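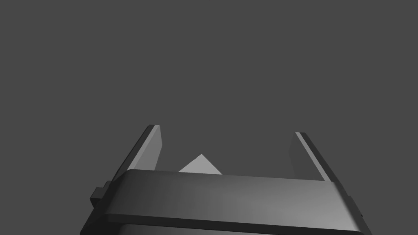

Wrist view in the Erthorpe simulator, fingers open, with the tip of a light gray object showing between them.

Erthorpe Remote Demonstration Kit: Equipment Review
Prepared by Iolanda Evangelista, Kenville Technical Institute, Toledo
3 comments | 80 shares

The Erthorpe kit, sold by Wundcombe, is intended for teaching laboratories that record human demonstrations for robot learning. It consists of a hand controller, a desktop base station and a simulator in which the operator guides an arm and a parallel gripper through short tabletop tasks. The Institute purchased two kits for its automation program in March. Both have been in regular use by students and staff, and 1513 demonstrations had been recorded when this review was written.

Setup

Installation on the laboratory computers took one morning. The printed guide covers the base station well and the software poorly; in particular, the order in which the controller must be paired and then calibrated appears only in the online help. Departments with locked-down computers should ask their support staff to open the required network port beforehand.

Control

The controller is light and its motion is well matched to the motion of the simulated gripper. New operators were able to position the arm over an object within their first session. Rotation of the wrist is harder. The default setting turns the gripper too quickly for fine work, and we now reduce it before handing the kit to a class. The trigger that closes the fingers has a long, even travel and allows a partial close, a feature our instructors value when teaching careful approaches.

We did find the clutch button awkward. It sits under the ring finger, and operators with small hands tended to shift their grip to reach it. Such a shift is recorded as arm motion and must be trimmed from the demonstration afterward.

The wrist view

Most of our operators work from the wrist view, with an overhead view on a second monitor. The wrist view is clear and responds without noticeable delay. Its main limitation is the gripper housing, a wide, rounded body that takes up much of the lower part of the picture. An object close behind it can be almost entirely hidden. Students who relied on the wrist view alone often approached too far forward, and the overhead view should be treated as a requirement for any pick task.

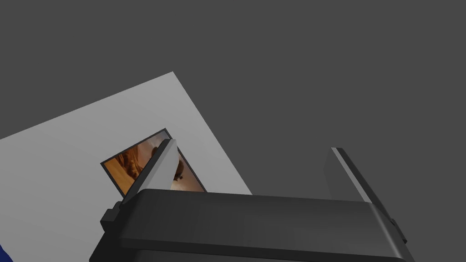 Open gripper near a small framed picture on a light gray surface. One finger overlaps the right half of the picture.

Flat items deserve separate mention. The small framed picture proved a more demanding exercise than any of the blocks in our lessons. The operator must judge the height of the fingers over a thin item while one of them may be covering part of it, and the plain dark gray background offers few cues to distance. We would welcome an optional floor grid or a simple height readout. Finger shading is helpful at close range – the pale inner face of the left finger stands out well – but the right finger can be difficult to separate from the background on older monitors.

Recording and export

Recording starts and stops from the controller, and each demonstration may be replayed at once. Files are named by time only. A field for the operator and the task would spare instructors a good deal of sorting. Export was dependable, although large batches should be divided.

Recommendation

The kit is suitable for introductory and intermediate courses in robot demonstration. Programs that plan to use thin or flat objects should allow extra practice time, and all programs should budget for a second monitor at each station. The Institute intends to keep both kits in service and has sent its comments on the clutch button and file naming to Wundcombe.

Rating: 3 out of 5

Share this review | 80 shares
3 comments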